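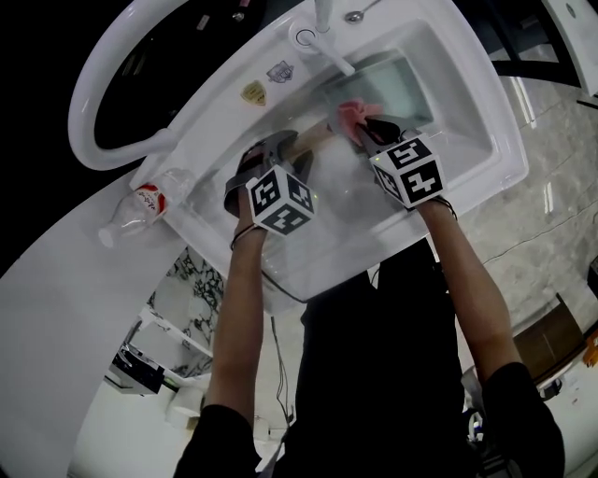
Under-sink filter, Hurnik model, section 4: fitting the unit and first flush. Read section 3 first if you have not marked the holes yet. These steps are for the cold line only. They were written around a plain white rectangular basin, and other shapes work too, but you may need the longer hose from the parts bag (the 37 inch one). Take off watches and bracelets before you reach in the cabinet, a thin one at the wrist catches on the clips.

Support > Water > Under-sink filters > Fitting the unit

Before you start

Clear the cabinet. Towel on the floor, bucket on the towel. Flashlight. You need an adjustable wrench, a screwdriver and the tape roll from the bag. No drill if you are using the old Barroso bracket - same hole spacing.

CAUTION: cold line only. Hot water will ruin the cartridge and can crack the housing.

4.1 Shut off and drain

1. Close the cold stop valve under the sink. Clockwise, hand tight. Don't use the wrench on it.
2. Open the cold faucet all the way. Wait until it quits running.
3. Leave the faucet open for now.

NOTE: if it still drips after a few minutes the stop valve is worn. Close the main and get the valve changed before going on.

4.2 Hang the bracket

1. Hold the bracket against the side wall of the cabinet, arrow up.
2. Drive both screws most of the way in. Check it is level, then finish them.
3. Leave a hand's width of clear space below the housing, or you wont get the cartridge out later.

4.3 Connect the lines

1. Put the bucket under the stop valve. Unscrew the faucet hose from the valve.
2. Check the rubber washer is in the tee. Thread the tee on by hand, then a quarter turn with the wrench.
3. Blue hose goes from the tee to IN. White hose goes from OUT to the faucet.
4. Push each hose in untill it stops. Tug it. If it slides back out, cut the end square and try again.
5. Snap the clips over both collars.

CAUTION: no tape on the push-in ends. Tape goes on the bare metal threads only.

4.4 Cartridge

1. Peel the wrap off. Keep the label - the part number should end in 433. If it ends in 1097 you have the whole-house cartridge and it will not seat. Send it back.
2. Wet the O-ring with a little tap water. No grease, no dish soap.
3. Push up, turn right until the marks line up.

4.5 First flush

1. Close the faucet. Open the stop valve slowly, half a turn, and wait.
2. Look at every joint with the flashlight. Run a dry paper towel around each one.
3. Open the valve the rest of the way.
4. Run the cold faucet for 8 minutes. Gray water and spitting at first is normal.
5. Close the faucet, check the joints again. Then again before bed.

Leak at a push-in joint: shut off, pull the hose, look for scratches, recut. Leak at the tee: washer missing or pinched. Leak at the housing: cartridge not turned all the way.

NOTE: Jesovano faucets with the pull-out spray have a narrow inlet. Order the adapter, don't force the hose.

Write the fitting date on the sticker and put it inside the cabinet door. Cartridge changes are in section 5.

Drurketti Water Support - manual questions to Aitana Peñalver, parts desk | © Drurketti | Back to top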